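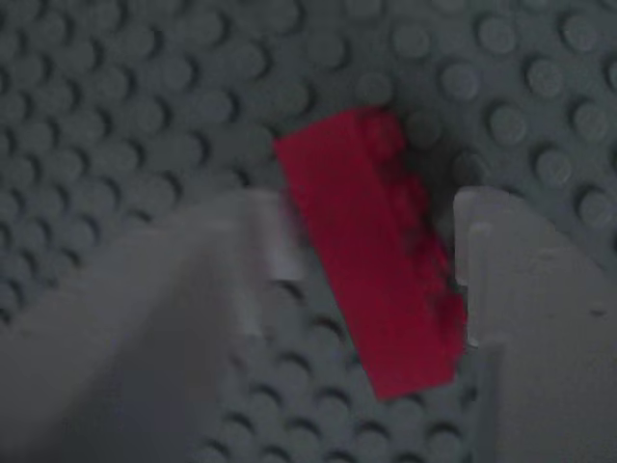

**보도자료**
배포일: 22. 8. 18.
배포처: 쿠시니르(Kushnir) 홍보팀
보도 시점: 배포 즉시

# 쿠시니르, 범죄 다큐멘터리 〈잘턴 호텔, 마지막 투숙객〉 내년 3월 공개

## 항구도시 바크포트에서 벌어진 연예기획사 대표 실종 사건 다뤄

다큐멘터리 제작사 쿠시니르는 신작 시리즈 〈잘턴 호텔, 마지막 투숙객〉의 촬영을 마치고 후반 작업에 들어갔다고 밝혔다. 작품은 내년 3월 스트리밍 서비스 드릴테로(Driltero)를 통해 4부작으로 공개된다. 회당 상영 시간은 60분이며, 첫 주에 1부와 2부를, 그다음 주에 3부와 4부를 공개한다.

시리즈는 항구도시 바크포트(Varkport)의 잘턴(Jalton) 호텔에서 자취를 감춘 한 연예기획사 대표의 행적과 이후 진행된 수사를 다룬다. 당시 대표는 소속 가수들의 정산금을 빼돌린 혐의로 고소된 상태였고, 경찰 출석을 이틀 앞두고 호텔에 가명으로 투숙했다. 객실에서는 여행 가방과 휴대전화 두 대가 발견됐으나 대표는 끝내 돌아오지 않았다. 경찰은 366일 동안 수사를 벌인 뒤 전담팀을 해체했으며, 사건은 현재까지 미제로 남아 있다.

### 수사 기록과 재판 기록을 바탕으로 구성

제작진은 공개 절차를 거쳐 확보한 수사 기록 959쪽을 이번 작품의 기본 자료로 삼았다. 기록에는 호텔 직원 진술, 객실 출입 내역, 항만 출입 차량 조회 결과, 기획사 회계 담당자에 대한 조사 내용이 들어 있다. 개인정보와 제3자의 사생활에 해당하는 부분은 기관에서 가린 상태로 제공됐으며, 제작진은 가려진 내용을 추정해 재연하지 않았다.

실종 이후 소속 가수들이 기획사를 상대로 제기한 민사소송 기록도 함께 검토했다. 소송에서는 정산 내역서가 두 종류로 작성된 사실이 쟁점이 됐고, 법원은 가수들의 청구를 일부 받아들였다. 해당 과정은 2부 후반과 3부에서 다룬다.

인터뷰에는 전담팀에 참여했던 전직 형사, 당시 호텔 야간 근무자, 소송에 참여한 가수와 그 가족, 사건을 취재한 지역 신문 기자 등이 참여했다. 인터뷰 대상자 가운데 신원 공개를 원하지 않은 사람은 음성을 변조하고 얼굴을 드러내지 않았다. 실종자의 가족은 출연하지 않았으며, 제작사는 서면으로 받은 가족의 입장문을 4부 끝에 전문 그대로 싣는다.

### 연출은 두반 그라할레스

연출은 두반 그라할레스(Duván Grajales) 감독이 맡았다. 그라할레스 감독은 지역 방송사에서 법원 출입 기자로 일하다 다큐멘터리로 자리를 옮겼으며, 쿠시니르와는 보험 사기 사건을 다룬 단편에 이어 두 번째로 함께 작업했다.

그라할레스 감독은 “사건 당시 보도는 대표가 어디로 도망갔느냐에 집중돼 있었고, 돈을 받지 못한 사람들의 이야기는 거의 나오지 않았다”며 “1부는 호텔에서 시작하지만 전체 분량의 절반 이상은 기획사 안에서 있었던 일을 따라간다”고 말했다. 이어 “범인을 지목하려고 만든 작품은 아니다. 기록으로 확인되는 부분과 확인되지 않는 부분을 화면에 구분해 표시했다”고 설명했다.

작품에는 상황 재연 장면이 들어가지 않는다. 호텔 내부 구조와 출입 동선은 도면을 바탕으로 한 그래픽으로 처리했다. 잘턴 호텔은 사건 이후 주인이 한 차례 바뀌었고, 현 운영사는 로비와 복도 촬영에 협조했다. 실종자가 묵었던 객실은 개보수로 구조가 달라져 촬영 대상에서 제외됐다.

### 회차별 구성

- **1부 「체크인」**: 대표가 호텔에 도착한 날 저녁부터 실종 신고가 접수되기까지의 과정을 시간순으로 정리한다.
- **2부 「두 개의 장부」**: 기획사 설립과 성장, 소속 가수들이 정산에 의문을 제기한 계기를 다룬다.
- **3부 「부두」**: 항만 일대 수색과 목격 제보, 민사소송의 진행 과정을 살펴본다.
- **4부 「전담팀」**: 전담팀 해체 이후 남은 쟁점과 관계자들의 현재를 담는다.

### 바크포트에서 사전 시사회 개최

쿠시니르는 공개에 앞서 바크포트 시내 극장에서 1부와 2부를 상영하는 사전 시사회를 연다. 좌석은 75석이며 소송 참여자와 가족, 인터뷰 출연자, 지역 언론에 우선 배정한다. 남는 좌석은 쿠시니르 홈페이지에서 신청을 받아 추첨한다. 시사회 날짜와 신청 기간은 추후 별도로 공지한다.

상영이 끝난 뒤에는 그라할레스 감독과 담당 프로듀서가 참석하는 질의응답이 이어진다. 행사장 안에서 사진과 영상 촬영은 질의응답 시간에만 가능하다. 출연자 가운데 일부는 얼굴 공개에 동의하지 않았으므로 취재진은 객석을 촬영하지 말아 달라고 제작사는 요청했다.

### 제보 접수 안내

제작사는 작품 공개와 함께 사건 관련 제보 창구를 운영한다. 접수된 내용은 제보자의 동의를 받아 바크포트 경찰에 전달하며, 제작사가 별도로 공개하거나 후속 작품에 쓰고자 할 때는 다시 동의를 구한다. 실종자의 현재 소재에 관한 긴급한 제보는 제작사를 거치지 말고 경찰에 직접 해야 한다.

사건 관계자의 실명, 주소, 가족 관계를 온라인에 게시하는 행위는 법적 책임을 질 수 있다. 드릴테로는 작품 소개 페이지의 댓글 기능을 공개 기간 동안 닫아 두기로 했다.

### 작품 정보

- 제목: 〈잘턴 호텔, 마지막 투숙객〉
- 형식: 4부작 다큐멘터리, 회당 60분
- 연출: 두반 그라할레스
- 제작: 쿠시니르
- 공개: 내년 3월, 드릴테로
- 관람 등급: 심의 예정
- 자막: 한국어, 영어, 스페인어
- 화면 해설: 전 회차 제공

### 취재 관련 안내

감독 인터뷰는 예고편이 공개된 이후부터 가능하며, 서면 또는 화상으로 진행한다. 출연자 인터뷰는 본인의 의사를 확인한 뒤 쿠시니르 홍보팀이 일정을 조율한다. 언론사용 사전 시청 링크는 공개 2주 전에 신청 매체에 한해 발송하고, 4부에 관한 내용은 공개일까지 보도를 유예해 주기 바란다. 수사 기록 사본은 제작사에서 제공하지 않는다.

예고편과 포스터는 쿠시니르 홈페이지 보도자료실에 순차적으로 게시할 예정이다.

**쿠시니르 소개**
쿠시니르는 법원과 수사 기록을 바탕으로 한 다큐멘터리를 만드는 제작사다. 횡령, 보험 사기, 실종 사건을 다룬 장·단편을 제작해 왔으며, 드릴테로에 시리즈를 공급하는 것은 이번이 처음이다.

**문의**
쿠시니르 홍보팀, 홈페이지 언론 문의 양식 이용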